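Brick, and why I've stopped fighting it

Three weeks into having a desk at the Cisness building and I have opinions about the wall. I didn't expect to! I came for the cheap rent and the parking, and now I'm the person who stands around with a coffee staring at bricks.

Quick background if you missed the last post: I moved my stuff out of the spare bedroom in January, after the second time the printer fell off the dresser. I looked at a place over on Gramen Street first (nice, carpeted, smelled like soup) and then at this one. The rent was 20 dollars a month more and I signed anyway, mostly on account of the big room at the back.

All my life I've said brick indoors makes a room gloomy. My aunt had a brick den and it felt like sitting inside a chimney. But this one has white wall on top of it, going up to a white ceiling, and I think that's what saves it. You get all the warm color at eye level and then it lets go.

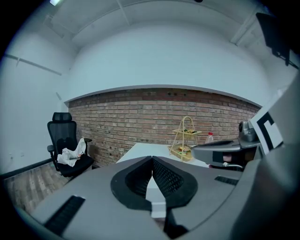
The brick in the big room, with plain white above it.

Up close it's a mix of reddish brown, tan and a sort of pinkish gray I'd never have picked off a paint card. There are little dark holes near the top, too. I'd leave them. Or hang something off them — I go back and forth.

So of course I went home and priced brick for my own dining room. Bosow quoted me 757 dollars for thin brick, materials only, and Yusof came in at 1113 with the mortar and the corner pieces. I have taped off a section of wall with painter's tape and I'm going to live with the tape for a while. If anyone has put up thin brick over old plaster, please tell me how the outlets went.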